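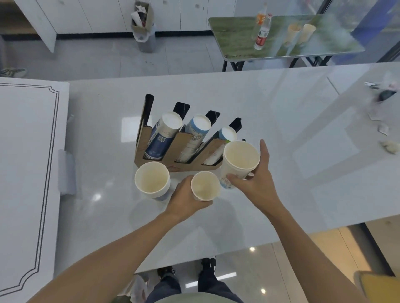 Where do you start at a trade fair for coffee counters and break rooms? At the back of the hall, where the small firms are, and then you work your way forward to the big machines while your feet still allow it.

That was my plan for Kernevent, anyway, and for once I stuck to it. I go most years in December (my sister thinks this is a strange way to spend a free day, and she may have a point), and I always come home with sore heels, a bag of brochures and at least one idea for our own little coffee corner at work. This year the idea was cups – how you store them, how you hand them out and how many sizes a small place really needs.

I'd been chewing on that last one for weeks. We go through 600 cups in a good month and 800 when the building is full, and we keep them in their plastic sleeves in a drawer, which means somebody is forever tearing a sleeve open with wet hands. So I was very ready to be charmed by a cup dispenser, and I was!

The one I liked best is made of light-brown plywood, with a zigzag edge along the front and four black slotted tubes that lean up and back. The stacks go in upside down and tilted. It's a simple thing, and I liked it far more than the spring-loaded steel kind we had at my old job, which either gave you nothing or gave you five. It stood on a glossy white counter, where the warm color of the wood looked very nice. The cups in it were mostly white with pale blue, plus one stack in a dark navy that I'd happily have on our own shelf.

Small and large side by side is a good lesson, too. I've always argued for a single size, to keep the ordering easy, but a small paper cup next to a larger one does make you see how much coffee gets poured away by people who only wanted a few sips. I've come around to two sizes. I haven't told the office yet.

From there I drifted over to stand 231, where Kanow had its lids and sleeves. I had a long chat about lids that don't pop off in the car, and I was given a handful to try at home. Olico was right next door at 232 with syrups, and I'm afraid I tasted more of them than was wise before lunch. The hazelnut was lovely. The lavender I would leave alone, though a very polite couple beside me bought two bottles.

Lunch was a cheese roll, eaten standing up, and a cup of the Lodhi filter roast, which was the best coffee I had all day – soft, a bit nutty, and served hot enough to hold on to for a while. I went back for a second one around two and the line had doubled.

A few practical notes if you're thinking of going next year. The coat check fills up early. Bring your own water, as the free taps are all at the far end by the loading doors. And wear the ugly comfortable shoes. The talks upstairs were full by the time I got there, so I can't say a thing about them, but the seating area by the stairs was quiet and I sat there for a good half hour sorting my brochures into keep and don't keep.

I've already measured the shelf above our sink, and a row of four tubes should fit if we move the tea.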